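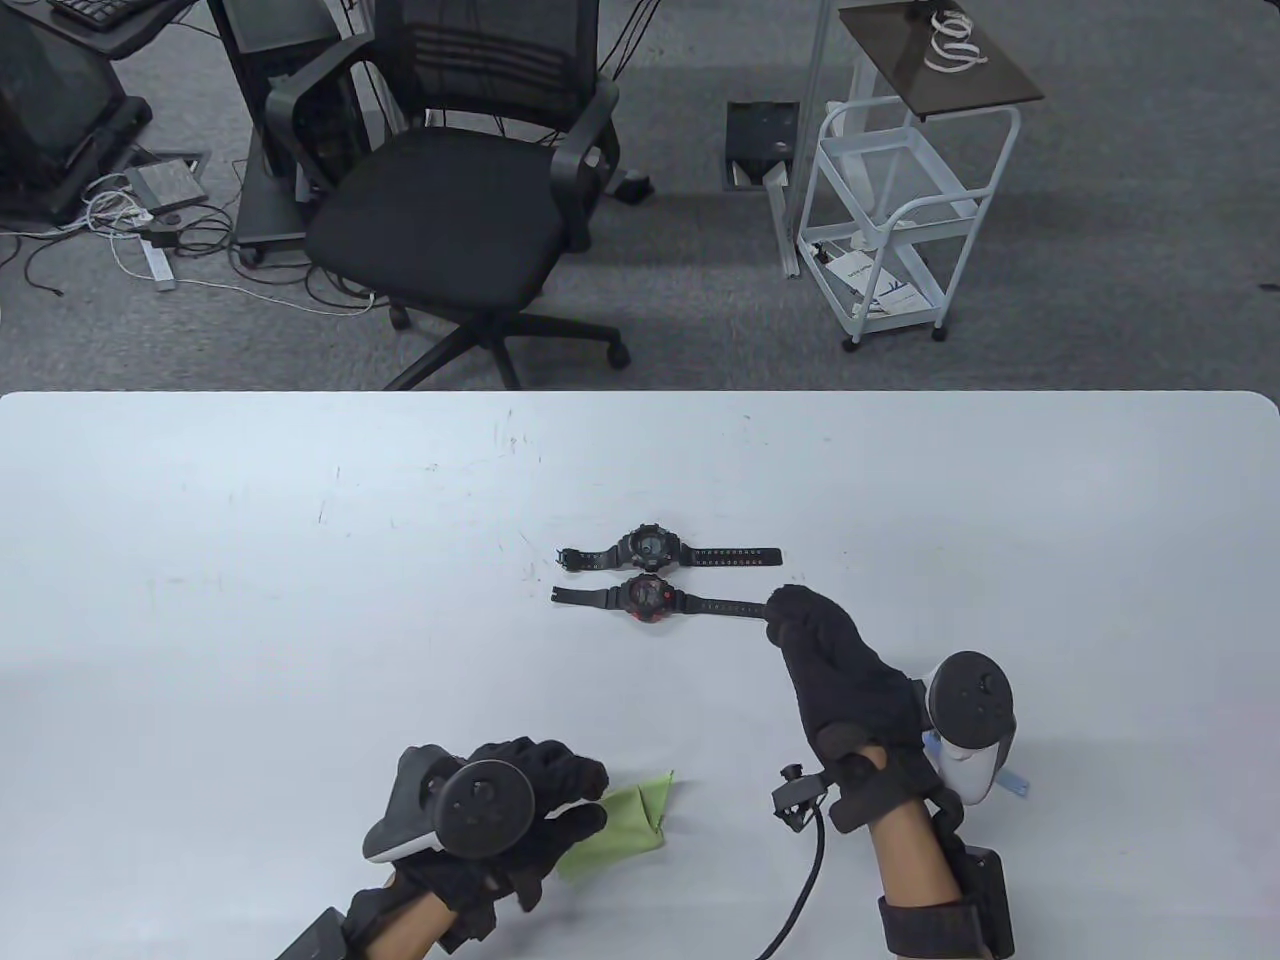 The Lost Property Shelf

Stella Kioko had worked the ferry office at Tranau for four years, and by September she knew most of what people left behind. Gloves, chargers, library books, single earrings. It all went on the shelf behind the ticket window with a paper tag.

The old man came in a little after six, when the last boat was tied up. He wanted a watch.

"What does it look like?" she asked.

"It's a watch," he said. "It was my brother's."

She brought the box over. He looked through it slowly and put each one back where he had found it. His hands were red from the wind.

"When did you lose it?"

"I didn't. He did. He took the boat over to Stivley and came home without it."

"This week?"

"No," the old man said. "Before the new pier."

The new pier was older than Stella. She got out the ledgers anyway, the green ones Joyce Tanui had kept before her, and they sat at the counter with the heater on. Joyce had written everything down in pencil. On a page near the back of the third book was entry 806: gent's watch, strap broken, found under bench. In the next column it said, Collected.

"Does it say who by?" he asked.

She turned the book so he could read it. He bent close to the page, then took off his glasses and bent closer.

"That's his name," he said. "He had it all along, then."

"It looks that way."

"He told our father it was in the water."

He asked if he could have the page. Stella said she couldn't tear it out, but she could copy it, and she did - twice, as the first one came out gray. He folded the good one into his coat and asked what time the morning boat left.

"Seven," she said.

He thanked her and went out, and she put the ledgers back in order.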